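Beverley Pearce
6th June

1/ right, moved house thread, mostly about what I got wrong so you don't have to. 2 bed flat to a 2 bed house, Dradham end of town, should have been easy. was not easy

2/ get the van quote in writing. ours went up by over 200 quid between the phone call and the morning. "stairs" apparently. we told them about the stairs

3/ parking. you may need to ask the council to suspend a bay. I did this in March and then the dates changed and I forgot to tell them. so we parked round the corner and carried everything past the chip shop

4/ meter readings, take them at BOTH ends, before you hand keys back. old supplier tried to bill us 600 for a gas meter that wasnt even ours. still arguing

5/ post redirect - do it early. mine took 8 days to kick in and in that time the new bank card went to the old place

6/ boxes. write the room on the SIDE not the top, once they're stacked you can't see the top. the kettle was in one marked Jevitz, which is the cat. no idea

7/ do the beds first. before the telly, before the wifi, before anyone opens a beer. by nine at night you will not have it in you to fight a matress pad

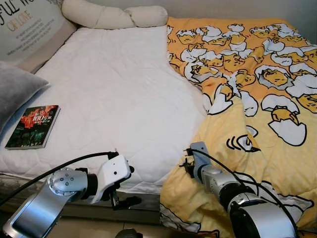 8/ food. we got Barroso to deliver, two lots of chicken and rice, ate it off a box lid. best meal of the year

9/ next door came round with a plant and told us bin day. then bin day turned out to be a different day

10/ still to do: doctors, council tax, find the other half of the table legs. if anyone has a spare key for a Brimus window lock pls shout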